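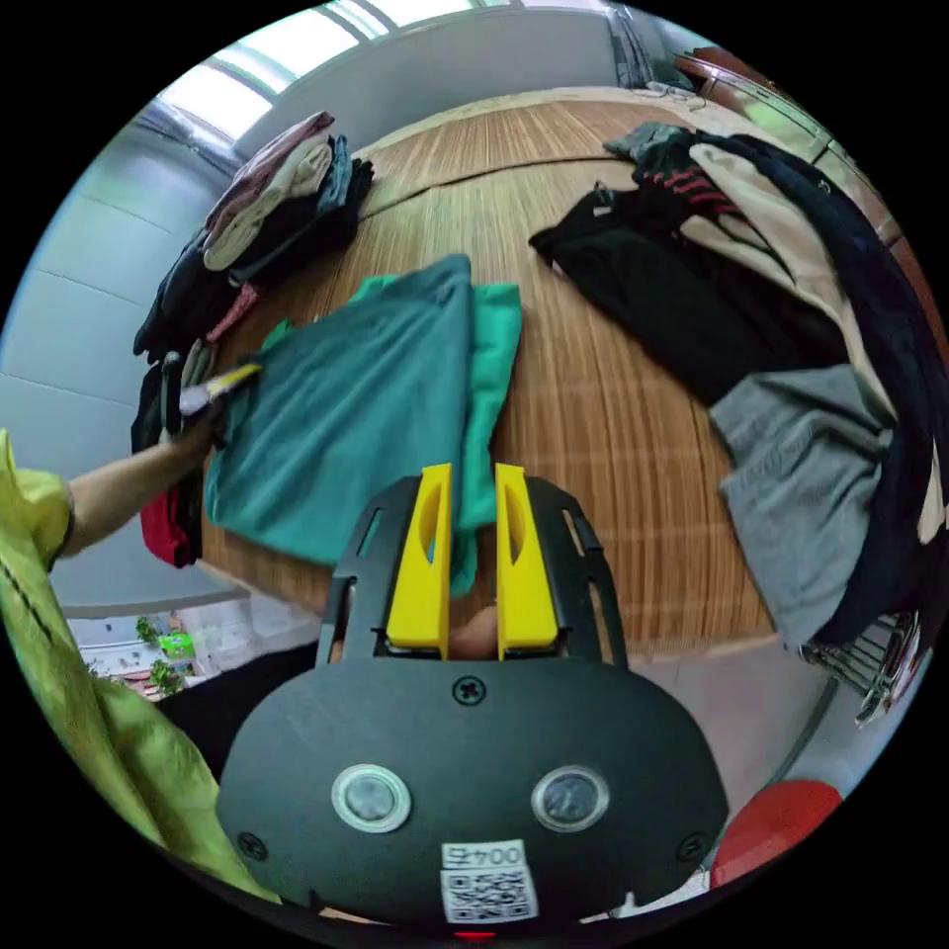
Plulby Hub-Centric Wheel Spacers, 16 mm (pair)
Part no. 412

Sold as a pair, for one axle. Order two packs if you want to do all four corners.

The 16 mm is the middle size in the Plulby range. It bolts to the hub with the spacer's own nuts, and the wheel then bolts to the spacer, so the original studs stay as they are. On some cars the original studs stick out past the face of the spacer. If yours do, the wheel needs pockets in the back of its mounting pad to clear them. Most cast alloys have these, many steel wheels don't. Check before ordering -- we can't take spacers back once they've been fitted.

What's in the pack
2 spacers
Inner nuts for both spacers
Fitting sheet

Outer wheel nuts are not included. Use the ones you have if the seat type matches your wheel.

Fitting
Clean the hub face back to bare metal. Rust around the centre lip is the usual cause of vibration after fitting. Offer the spacer up by hand; it should sit flat with no rocking. Tighten the inner nuts in a star pattern to the figure on the sheet, fit the wheel, and do the same again. Check both sets with a torque wrench after the first 50 miles. The wheel has to come off to reach the inner ones.

Arch clearance
Each wheel moves out by the full thickness of the spacer. On a lowered car, turn the steering to full lock both ways and check the liner and the arch lip with a passenger or two in the back. Lundholm coilover owners should measure at their final ride height, after the springs have settled.

Also available
Stelmakh extended studs
Prerik centre rings

Customer comments
"Went on the rear of my estate in March with no rubbing. The instructions are small print but clear enough." -- Dilwyn Trevor
"Good fit on the hub. I had to buy different outer nuts, so check yours first." -- Valentyna Panasiuk

Orders placed before 2 pm go out the same working day. Tell your insurer about the change before you drive the car.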